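플라스틱 물컵과 밀폐용기, 냄새와 물때 없이 오래 쓰기

생활 살림 > 주방 > 식기 관리
2025년 7월 27일

여름이 되면 플라스틱 식기에서 냄새가 난다는 문의가 늘어납니다. 컵, 물병, 반찬통은 매일 쓰는 물건이라 씻는 방법이 몸에 배어 있고, 그래서 잘못된 습관도 잘 바뀌지 않습니다. 이번 글에는 평소 설거지하는 법, 냄새와 착색을 빼는 법, 말리고 보관하는 법, 버릴 때를 정하는 법을 순서대로 적었습니다. 유리나 스테인리스 식기에 해당하는 내용은 따로 표시했습니다.

먼저 재질부터 확인

바닥을 뒤집어 보면 재질 표시가 있습니다. 집에서 쓰는 플라스틱 식기는 대개 아래 재질 중 하나입니다.

PP(폴리프로필렌): 반찬통, 어린이 컵, 전자레인지용 용기에 많이 씁니다. 열에 강한 편이고 불투명하거나 반투명합니다. 표면이 무른 편이라 거친 수세미에 쉽게 긁힙니다.

PE(폴리에틸렌): 물병 뚜껑, 김치통 뚜껑, 부드러운 용기에 씁니다. 손으로 누르면 약간 휘어집니다. 뜨거운 물에 오래 두면 모양이 틀어질 수 있습니다.

PS(폴리스티렌): 가볍고 단단한 일회용 컵이나 값싼 투명 컵에 씁니다. 뜨거운 음료를 담지 않는 것이 좋고, 떨어뜨리면 금이 잘 갑니다.

트라이탄 등 코폴리에스터: 투명한 물병에 씁니다. 냄새가 덜 배지만 알코올로 자주 닦으면 잔금이 생기는 제품도 있습니다.

멜라민: 식당 그릇처럼 묵직하고 단단합니다. 전자레인지에 넣으면 안 됩니다. 표백제에도 약해서 광택이 금방 죽습니다.

표시가 지워져서 안 보이면 열에 약한 재질이라고 생각하고 다루면 됩니다. 제품 설명서가 남아 있으면 설명서의 내열온도를 따르십시오. 이 글에 적은 방법보다 설명서가 우선입니다.

평소 설거지

기름 묻은 그릇과 컵을 한 설거지통에 담그지 않습니다. 플라스틱은 기름과 잘 붙어서, 프라이팬 헹군 물에 잠깐만 담겨 있어도 표면에 얇은 기름막이 남습니다. 씻고 나서도 미끈거리는 컵은 대부분 이 경우입니다.

순서는 물컵, 국그릇과 밥그릇, 반찬통, 기름 묻은 접시, 프라이팬 순입니다. 물로만 쓴 컵은 맨 먼저 씻어서 헹굼대로 올려 둡니다. 우유나 미숫가루를 마신 컵은 찬물로 먼저 헹굽니다. 뜨거운 물을 바로 부으면 단백질과 전분이 바닥에 눌어붙어 나중에 솔질을 더 해야 합니다.

수세미는 컵용과 그릇용을 나눕니다. 색을 다르게 사 두면 식구들이 헷갈리지 않습니다. 저희 집은 컵용으로 손잡이 달린 스펀지 솔을 씁니다. 좁고 긴 컵은 손이 바닥까지 들어가지 않아서 바닥 모서리에 때가 끼는데, 솔을 바닥에 대고 몇 번 돌리면 해결됩니다. 철 수세미와 초록색 거친 수세미는 플라스틱에 쓰지 마십시오. 한번 생긴 흠집은 없앨 방법이 없고, 흠집 사이에 커피색이 들면 그때부터는 씻어도 지저분해 보입니다.

세제는 물에 풀어서 씁니다. 원액을 컵 안에 바로 짜면 헹구는 데 물이 훨씬 많이 듭니다. 헹굴 때는 흐르는 물에 안쪽, 바깥쪽, 입 닿는 테두리를 각각 문질러 가며 헹굽니다. 테두리가 바깥으로 말린 컵은 말린 부분 아래쪽에 거품이 남기 쉬우니 손가락으로 한 바퀴 훑어 줍니다.

냄새 빼기

냄새는 원인에 따라 방법이 다릅니다. 아무 방법이나 다 해 보는 것보다 무슨 냄새인지 먼저 맡아 보는 편이 빠릅니다.

비린내나 우유 냄새가 날 때
미지근한 물에 베이킹소다를 한 숟가락 풀어 컵 끝까지 채우고 60분 둡니다. 그다음 솔로 안쪽을 닦고 헹굽니다. 뚜껑도 같은 물에 함께 담급니다. 냄새가 약하게 남으면 같은 과정을 한 번 더 합니다.

김치나 마늘 냄새가 날 때
쌀뜨물을 채워 하룻밤 둡니다. 첫 번째 뜨물보다 두 번째 뜨물이 낫습니다. 여름에는 뜨물이 쉬니까 냉장고에 넣어 둡니다. 다음 날 버리고 세제로 씻은 뒤 햇볕이 드는 창가에서 말립니다. 고무 패킹은 반드시 빼서 따로 씻습니다. 통은 깨끗한데 냄새가 계속 나면 패킹에서 나는 것입니다.

곰팡이 냄새, 눅눅한 냄새가 날 때
덜 마른 채로 뚜껑을 닫았거나 찬장이 습한 경우입니다. 산소계 표백제(과탄산소다 성분)를 제품에 적힌 양만큼 따뜻한 물에 풀어 담갔다가 여러 번 헹굽니다. 뚜껑을 닫고 흔들면 가스 때문에 뚜껑이 튈 수 있으므로 반드시 열어 둡니다. 고무장갑을 끼고 창문을 엽니다. 염소계 표백제(락스)와 식초, 구연산은 절대로 함께 쓰지 않습니다. 유독한 가스가 나옵니다.

새 제품에서 플라스틱 냄새가 날 때
세제로 씻어 뚜껑을 연 채로 바람이 통하는 곳에 며칠 둡니다. 끓는 물에 삶아서 냄새를 빼라는 글이 많은데, 재질을 모르는 제품은 삶지 않는 것이 안전합니다. 며칠이 지나도 냄새가 강하면 판매처에 문의하고 교환하는 것이 맞습니다.

물때와 착색

컵 안쪽에 하얗게 낀 것은 물속의 칼슘 성분이 마르면서 남은 물때입니다. 세제로는 안 지워집니다. 물 한 컵에 구연산 한 작은술을 풀어 부어 두었다가 스펀지로 닦으면 떨어집니다. 구연산이 없으면 식초를 물과 섞어 써도 되지만 냄새가 한동안 남습니다. 전기포트와 유리컵의 물때도 같은 방법으로 지웁니다.

커피나 홍차 얼룩은 베이킹소다를 물에 되직하게 개어 부드러운 천에 묻히고 살살 문지릅니다. 힘을 주면 광택이 죽으므로 여러 번 나누어 합니다. 카레와 고추장의 노랗고 붉은 물은 기름에 녹는 색소입니다. 식용유를 키친타월에 묻혀 먼저 닦아 내고 세제로 씻은 다음 햇볕에 두면 꽤 옅어집니다. 완전히 원래 색으로 돌아오지는 않습니다. 카레를 자주 담는 집이라면 그 용도만 유리 용기로 바꾸는 것이 제일 간단합니다.

설거지를 도와주는 식구에게 방법을 설명하기 번거로우면 싱크대 안쪽 문에 짧게 적어 붙여 두십시오. 저는 이렇게 적었습니다.

하얀 것 = 구연산
갈색 = 베이킹소다
빨간 것 = 식용유 먼저
냄새 = 패킹 빼기

식구별로 컵 색 정하기

하루에 컵이 몇 개씩 나오는 집은 씻는 방법보다 컵 쓰는 방법을 바꾸는 것이 효과가 큽니다. 한 사람이 색 하나를 정해 하루 종일 그 컵만 씁니다. 물만 마신 컵은 헹궈서 다시 쓰고 저녁에 한 번 세제로 씻습니다. 방학 때 아이들이 집에 있으면 차이가 큽니다.

색은 멀리서도 구분되는 것이 좋습니다. 하늘색과 연보라색처럼 비슷한 색을 고르면 조명이 어두운 저녁에 섞입니다. 모양과 크기는 같은 것으로 통일해야 건조대에 놓기 쉽고, 하나가 깨져도 그것만 새로 사면 됩니다. 손님용은 가족이 쓰지 않는 색으로 따로 둡니다.
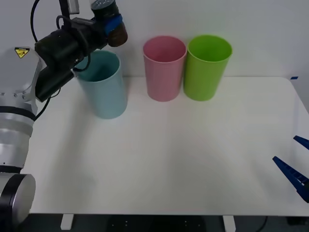
키가 큰 플라스틱 컵. 모양이 같아도 청록빛과 분홍색이면 금방 구분됩니다.

색 대신 이름 스티커를 붙이는 방법도 있는데, 컵에는 권하지 않습니다. 스티커 가장자리에 물이 들어가 때가 끼고, 떼고 나면 끈끈이가 남습니다. 이미 남은 끈끈이는 식용유를 발라 두었다가 주방세제로 닦으면 지워집니다. 아세톤은 플라스틱을 녹일 수 있으니 쓰지 마십시오. 꼭 표시를 해야 한다면 컵 대신 컵 놓는 자리에 이름을 붙이면 됩니다.

말리기

플라스틱은 유리나 도자기보다 늦게 마릅니다. 그릇 자체가 열을 머금지 않아서 뜨거운 물로 헹궈도 물방울이 그대로 맺혀 있습니다. 식기세척기에서 꺼낸 반찬통에 물이 흥건한 것도 같은 이유입니다.

컵을 평평한 쟁반이나 행주 위에 그대로 엎어 두면 안쪽에 습기가 갇힙니다. 살이 있는 건조대에 비스듬히 기대거나, 쟁반을 써야 한다면 젓가락 한 짝을 깔고 그 위에 한쪽을 걸쳐서 공기가 들어갈 틈을 만듭니다. 뚜껑과 패킹은 세워서 말립니다. 빨대가 달린 컵은 빨대를 빼고 입구가 아래로 가게 세웁니다.

행주로 닦아 넣을 때는 잘 마른 행주만 씁니다. 젖은 행주로 닦으면 행주 냄새가 컵으로 옮습니다. 장마철에는 선풍기를 약하게 틀어 건조대 쪽으로 10분만 돌려도 물방울이 많이 줄어듭니다.

행주 자체의 관리도 중요합니다. 쓰고 난 행주는 비누로 빨아 펼쳐서 널고, 싱크대 수도꼭지에 뭉쳐 걸어 두지 않습니다. 삶을 수 있는 면 행주를 여러 장 두고 매일 바꾸는 것이 편합니다.

보관

완전히 마른 다음에 찬장에 넣습니다. 컵을 겹쳐 넣으면 자리는 줄지만 꽉 끼어서 빠지지 않는 일이 생깁니다. 겹쳐야 한다면 사이에 키친타월을 한 장씩 끼웁니다.

이미 끼어서 안 빠지는 컵은 억지로 비틀지 않습니다. 안쪽 컵에 찬물을 붓고 바깥쪽 컵을 따뜻한 물에 잠깐 담그면 틈이 벌어집니다. 유리컵도 방법은 같지만 온도 차가 크면 깨지므로 따뜻한 물은 손을 넣을 수 있는 정도로 합니다. 그래도 안 되면 틈에 세제를 한 방울 흘려 넣고 좌우로 조금씩 돌립니다.

가스레인지 바로 옆이나 위쪽 찬장은 피합니다. 기름 증기가 문틈으로 들어가 플라스틱 표면에 붙습니다. 싱크대 아래 칸도 습해서 좋지 않습니다. 마땅한 자리가 없으면 뚜껑 있는 바구니에 담아 식탁 쪽 선반에 두는 것이 낫습니다.

반찬통은 뚜껑과 통을 따로 보관합니다. 통은 크기순으로 겹치고, 뚜껑은 파일꽂이나 책꽂이에 세워 꽂습니다. 뚜껑을 닫아서 보관하면 패킹이 눌린 채로 굳어 나중에 국물이 샙니다. 짝이 없는 뚜껑은 한 달에 한 번 정리해서 버립니다. 언젠가 짝이 나올 것 같아 모아 두면 칸 하나가 뚜껑으로 찹니다.

버릴 때

사용 기간만으로 정하지 말고 상태를 봅니다. 다음 중 하나라도 해당하면 음식용으로는 그만 씁니다.

안쪽에 손톱이 걸릴 정도의 흠집이 있다
테두리가 깨지거나 금이 갔다
씻고 말렸는데도 끈적거린다
투명했던 것이 뿌옇게 변했고 구연산으로도 안 지워진다
위의 방법을 두 번 했는데 냄새가 그대로다
바닥이 틀어져서 놓으면 흔들린다

음식용으로 못 쓰게 된 컵도 깨지지만 않았으면 다른 데 쓸 수 있습니다. 욕실에서 칫솔 솔 부분을 헹구는 용도, 화분에 물 주는 용도, 쌀이나 사료를 뜨는 용도로는 충분합니다. 공구함에서 나사를 종류별로 나누어 담을 때도 편합니다. 다만 세제나 페인트를 담았던 컵이 부엌으로 돌아오지 않도록 바깥에 유성펜으로 크게 표시하십시오.

버릴 때는 내용물을 비우고 헹궈서 플라스틱으로 배출합니다. 실리콘 패킹은 빼서 종량제 봉투에 넣습니다. 멜라민 그릇은 재활용이 되지 않으므로 지역 안내에 따라 일반 쓰레기나 불연성 폐기물로 버립니다. 지역마다 기준이 다르니 구청 홈페이지를 확인하는 것이 확실합니다.

독자 질문

지난 6월 글에 남겨 주신 질문 중 이번 내용과 관계있는 것을 골라 답합니다.

로드리고 세구라 님: 식기세척기에 넣었더니 컵이 뒤집혀서 물이 고입니다.
가벼운 컵은 물살에 밀립니다. 위쪽 칸에 넣고, 무거운 머그컵 사이에 끼우거나 세척기용 고정망을 덮어 주십시오. 아래 칸은 물살이 세고 열선이 가까운 기종이 있어서 플라스틱에는 맞지 않습니다.

스텔라 마코카 님: 아이 물병의 빨대 안쪽이 까맣게 변했습니다. 락스에 담가도 되나요?
까만 점은 곰팡이일 가능성이 높습니다. 빨대만 새것으로 바꾸시는 것을 권합니다. 부품을 따로 파는 제품이 많습니다. 새 빨대는 쓸 때마다 가는 솔로 닦고 빼서 말리십시오.

고야마 린 님: 물병에 보리차를 담아 두면 며칠까지 괜찮을까요?
냉장고에 넣고 3일 안에 드시는 것이 좋습니다. 남은 보리차에 새로 끓인 것을 섞지 말고, 비우고 씻은 다음 다시 채우십시오. 입을 대고 마신 병은 그날 비웁니다.

카타리나 페이쇼투 님: 베이킹소다와 식초를 같이 넣으면 더 잘 닦이나요?
거품이 나면서 배수구의 찌꺼기를 밀어내는 정도의 효과는 있지만, 둘이 만나면 서로 중화되어 세정력은 떨어집니다. 컵에는 하나씩 따로 쓰십시오.

질문은 글 아래 댓글로 남겨 주시면 됩니다. 다음 글에서는 나무 도마와 나무 숟가락에 기름 먹이는 방법을 다룹니다.

관련 글
고무 패킹만 따로 구입할 때 크기 재는 법
전기포트 물때 제거와 첫 사용 전 세척
여름철 행주 삶는 순서
냉장고 문 쪽 칸 정리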